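Ticket 152 – toaster oven browns one side only
Opened by: Tainá Aguiar
Status: open

Hi again! So this is the white toaster oven on the break room table at Lescombe, the one with the door that folds down. Toast comes out nicely browned on one side and pale as paper on the other, and it's been doing this since June. I've tried the toast setting, I've tried plain bake at 300, and I've tried turning the bread over halfway (works, but come on, it's a toaster).

Arlindo Seixas asked if we'd been overloading the outlet. I don't think so – the kettle is on the other wall now and nothing has tripped.
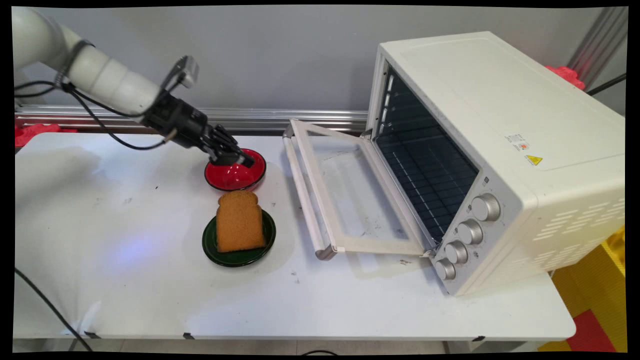

Uneven heat is my best guess, and I'd really like somebody to check the elements before we go buying another one. I did a run at 200 this morning with one slice at a time, same bread from the same bag, and the side nearest the hinge was still way behind. If you want to see what I mean by one slice, it's the same sort of bread as the one on the green plate, with the rounded top, and I lay it flat on the wire rack in the middle.

Update, after lunch: unplugged it, let it cool, wiped out the crumbs and slid the rack out and back in. No change. Also swapped which end of the slice goes in first, and the pale side stayed on the door side, so it's the oven and I'm done blaming the bread!

Arlindo, can you bring your oven thermometer over? I'll leave the ticket open until we've had a reading at the front and one at the back.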